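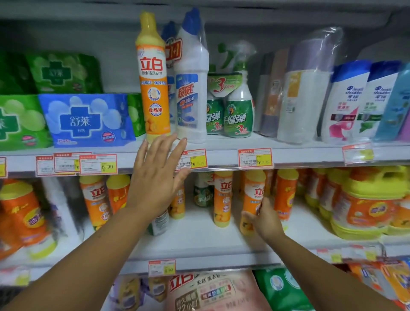 By Catriona Sutherland, checked by Lionel Ashworth
24 October 2023

Gripper comparison, store shelf task: inspection checklist with comments

Grippers under test: Barkix (two fingers), Raver (three fingers)
Arm and controller: Wragg, same for both

1. Emergency stop reached from both sides of the arm. OK.

2. Finger pads clean, no cuts. Barkix OK. Raver: small cut on one pad, changed before start.

3. Grip force limit set to 80 N in the controller. OK. Please do not copy the value from the May file, it is too high for thin plastic.

4. Human reference grasp reviewed. OK. The right hand holds the orange dish soap bottle by the lower half, with the fingers wrapped around. Both grippers must try this same height first, and the cap is not allowed as a grasp point.

5. Clearance to the shelf above. Barkix OK. Raver NOT OK, the wrist is too wide when it tilts. Price strip must be counted as part of the obstacle. Yvette Boychuk will correct the model.

6. Head camera exposure. Partly OK. Clear plastic film around bottles gives glare and the depth is lost there. Repeat with lower exposure.

7. Cable slack at full reach, 381 mm. OK for both.

8. Log file saved and named. Barkix run 98 saved. Raver run not started, see point 5.

Open: points 5 and 6. No Raver motion near the shelf until Lionel signs again.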